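Givico interlocking foam tiles, five months in

24 August 2024 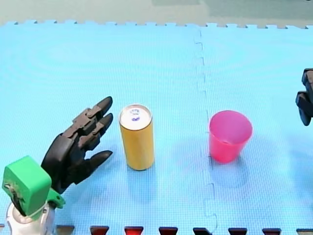

The blue tiles, with a yellow can and a pink cup standing on them.

I bought these back in March when my knees and the concrete floor in my back room finally stopped being on speaking terms. I wanted something I could put down in one evening, pull up if I hated it, and not cry over if I spilled on it. I looked at the Bandgate ones first (nice colors, but the shipping cost almost as much as the mats) and ended up ordering two packs of the Givico in sky blue. A pack is 6 tiles, so that's twelve, and I could have used a couple more along the back wall. Measure first, people!

Putting them down was easy. The edges are the jigsaw kind and they press together with your thumb, or your heel if you're feeling lazy. I did the whole thing in 24 minutes with a podcast going. One tile fought me. I thought it was a dud until I flipped it around and tried another side, and then it went right in. After that I checked every edge before I pushed and had no more trouble.

The smell! OK, so it's foam, and foam smells when it comes out of the plastic. I leaned the tiles up on the porch for 2 days before I laid them, and there was still a little bit of that new-shower-curtain thing going on for a week after. It's gone now. If you're sensitive to it I'd give them longer outside.

What I like best is the surface. It has a fine little grid texture so my socks don't slide, and it's flat enough that I can set a drink down on it without holding my breath. I do a lot of stuff on the floor (sorting, wrapping presents, one very long jigsaw puzzle) and I've only knocked over one cup, which was all elbow and no fault of the mat. It wiped up with a damp dish towel, though I did have to lift two tiles to get what ran down into the seam. That's the catch with anything that comes in pieces. It looks like one big mat and then you spill iced tea and remember.

Things I don't love: the texture hangs on to crumbs and cat hair, and a broom just moves them around, so plan on vacuuming. Heavy furniture leaves dents too. I had a Kollár bookcase on one corner for a month and when I moved it there were four little squares pressed into the foam. Three came back up and one is still there. And the blue is lighter than it looked on my phone. I was expecting more of a denim and got more of a swimming pool. It grew on me.

My sister-in-law has the Indell tiles in her basement and they're thicker, I'll give them that. They also cost a good bit more, and hers have started to curl at the outside edges, while mine are still lying flat.

I'd give these 7 out of 10. One more point if they threw in the straight border strips, which you have to order separately and which were out of stock both times I looked.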